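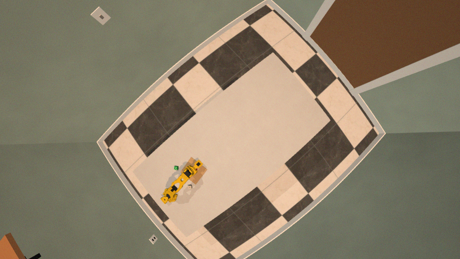 Getting the House (and the Kitchen) Ready Before a Festival Weekend

Every February we drive up to Lindstead for the winter lights festival, and every year I used to come home to a sour fridge, a sink that smelled like a swamp and a mountain of laundry that should have been done before we left. It's 165 miles each way, so turning back for a forgotten space heater isn't on the table. I've got it down to a routine now and a few of you asked me to write it up, so here goes!

Start with the fridge, a whole week out

I stop buying anything leafy seven days before we go. Then I cook down. Soup first, then fried rice, then what my family calls "drawer omelet" (whatever is in the drawer, plus eggs). Milk is the one that always got me. I now buy the small carton that last week even though it costs more per ounce, and if there's some left on the morning we leave it goes into pancake batter and the batter goes in the freezer. It thaws fine. Stir it well and add a pinch of baking powder.

Bread gets sliced and frozen so there's toast the night we get home. Bananas too, peeled first. Please peel them first. I've stood there at ten at night hacking at a frozen banana with a bread knife and I don't recommend it.

The quarter trick

You've probably seen this one. Freeze a mug of water solid, put a quarter on top, leave it in the freezer while you're gone. If the quarter is on the bottom when you get back, your power was out long enough to melt everything and you should throw the food away. If it's still sitting on top, that's a good sign, but I sniff the meat anyway and look for packages that have gone a funny shape.

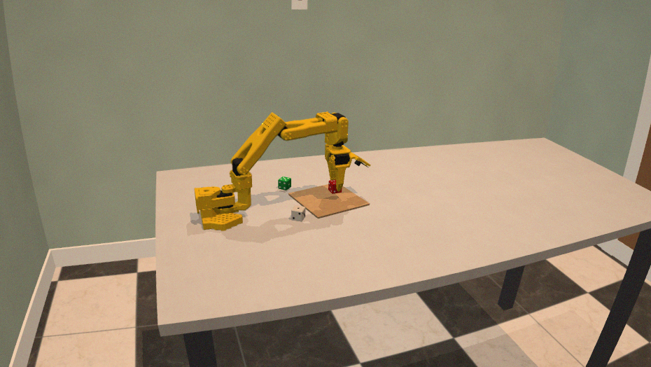

Jolene Pruitt
December 28, 2018

Drains, trash and the dishwasher

Last thing at night before we leave I run the garbage disposal with cold water and a few lemon peels. Half a cup of baking soda down the bathroom sinks, chased with hot water from the tap. Take ALL the trash out, including that little can in the guest bathroom. Run the dishwasher even if it's half full, then prop the door open a couple of inches. If you leave it shut for four days it gets that wet-dog smell and you'll be running it again empty.

Washing machine lid up, same idea. Front loaders, wipe the rubber ring with an old sock.

Heat and water

We leave the thermostat at 55 and open the cabinet doors under the kitchen sink, which is on an outside wall. I also shut off the valves to the washing machine. They're stiff the first time! A drop of oil on the stem helps, and don't force it. If yours won't budge, get somebody to look at it before the day you're leaving and not at six in the morning with the car running.

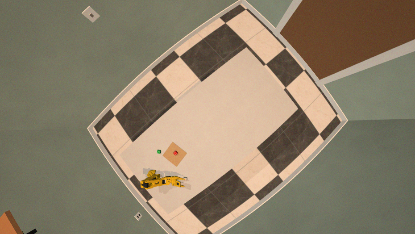
Pack the festival box once and leave it packed

Best thing I ever did. I have one lidded Fitside bin on the closet shelf and it's only for festival trips, summer or winter. In mine:

Two old towels and a picnic blanket with a waterproof back
Hand warmers (check them every fall, they go stiff when they're old)
A roll of trash bags, a roll of paper towels
Zip bags in two sizes
Safety pins, a stubby candle, matches in a pill bottle
Dish soap in a travel shampoo bottle, labeled in marker
Enamel mugs, one each, and a thermos
Earplugs, for fireworks and for motels

When something gets used up I write it on a strip of masking tape on the lid. The lid is the shopping list. When we get home I restock before the bin goes back up, and if I'm too tired for that the bin stays in the hallway where I'll trip over it until I do.

Food for the car and the parking lot

Festival food is half the fun, but feeding a family from the stands for three days adds up fast. We eat one meal a day from the stands and bring the rest. Chili travels well. Fill the thermos with boiling water first, let it sit ten minutes, dump it, then put in the chili piping hot right off the stove. It'll stay hot until lunch.

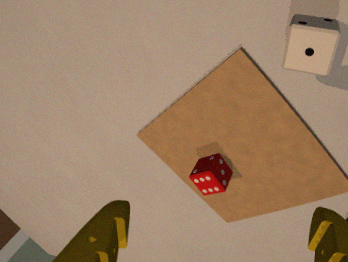
Cocoa works the same way, only I mix the powder with a splash of milk into a paste before adding the rest, otherwise you get lumps at the bottom and somebody complains. Keep the cocoa thermos for cocoa. Chili does not rinse out of a gasket, I don't care what the package says. If yours already smells, soak the gasket overnight in water with a spoonful of baking soda and let it dry in a window.

Coming home

Shoes off at the door, wet things straight to the tub. I put clean sheets on the beds before we go, and falling into them after that drive is the nicest part of the whole weekend. Check the quarter. Turn the washer valves back on before you start a load (yes, I've done it, it just sits there and hums at you).

We're thinking about the Skolholm lantern walk this summer too, so if anyone has been and knows whether you can bring a cooler in, leave me a comment.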